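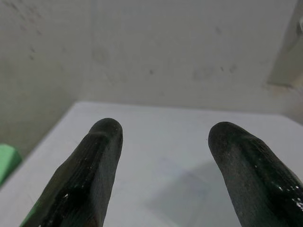

Light gray tabletop with a smooth, matte surface

Sitting-room clearing is the regular removal of litter, cloths and other small things from the seats and tables of a living room. It is usually treated as a separate task from cleaning, which deals with dust, stains and floors. In many homes it is done once a day, most often in the evening, and it takes a few minutes if it was done the day before.

Scope

The task covers the main table, the sofa or armchairs, and any stools that stand near them. Things which are lying on the floor between the seat and the table are normally included. Shelves and closed cabinets are not. Household guides differ about the windowsill: the older ones include it, and the Podberg home course leaves it to the weekly cleaning.

Order of work

Two orders are common. In the first, called "table first", the person clears the tabletop and uses it afterwards as a place for sorting what comes from the seats. In the second, called "seat first", the seats are checked before anything else, so that a guest can sit down while the work goes on. The second order is usual in small flats, where the sofa and the table stand close together and there is little space to walk.
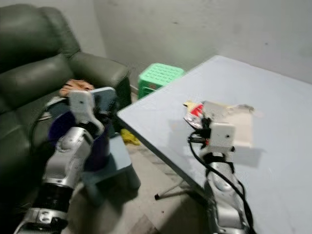 Small plastic stools are a special case. They are light and are often moved during the day, to reach a high shelf or to give a child a seat. Most guides advise returning them to the wall at the beginning of the work. Cloths found on the floor go directly to the wash and are not put back on the table, even when they look clean.

Seats

Fabric seats hold crumbs on their surface, where they can be seen and brushed away. On leather and imitation leather the crumbs slide down into the seams, and small objects such as coins or pen caps go with them. For this reason the seam between the seat and the back is checked by hand, from one armrest to the other. Recliners have more such places than a simple sofa, and the mechanism under the seat should not be reached into when the footrest is open.

How often this must be done is not agreed. Rätsep, in a small handbook for home helpers, recommends every evening for each seat that was used. 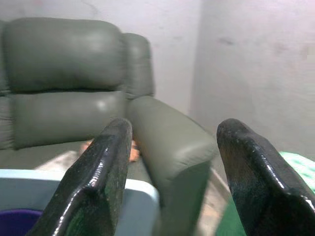
Euan Lennox finds this too strict, and writes that a leather armchair with one regular user can wait until the end of the week, "provided that nobody eats in it". He also objects to the use of a vacuum nozzle on leather seams, which in his opinion scratches the edges of the padding – a soft brush is enough.

Later editions of the handbook kept the evening rule but added the brush.

Packaging

Drink cartons, wrappers and paper make up the larger part of what is taken from a living-room table. A survey made in the town of Setotdale one November sent forms to 1000 households and received 972 back. Packaging was named in the answers more often than dishes, newspapers or toys.

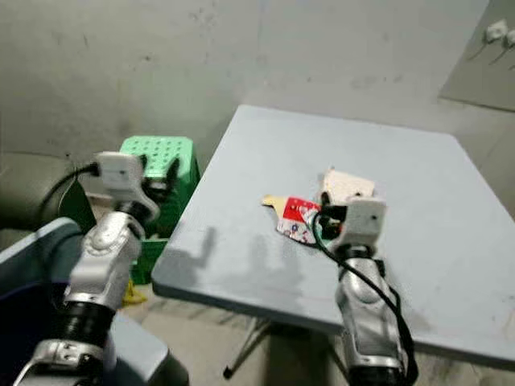
Cartons are best emptied in the sink and pressed flat before they go to the bin. A drinking straw, if there is one, is taken out first. Where cartons are collected separately from paper, the two should be kept apart already at the table – sorting them later, from a full bag, is unpleasant work. The Andis method uses an open tray with a divider in the middle, carried from the table to the kitchen in one trip.

Crumpled paper is opened before it is thrown away, as receipts and small parts are easily lost inside it.

See also

Dusting
Household waste sorting
Leather care
Side table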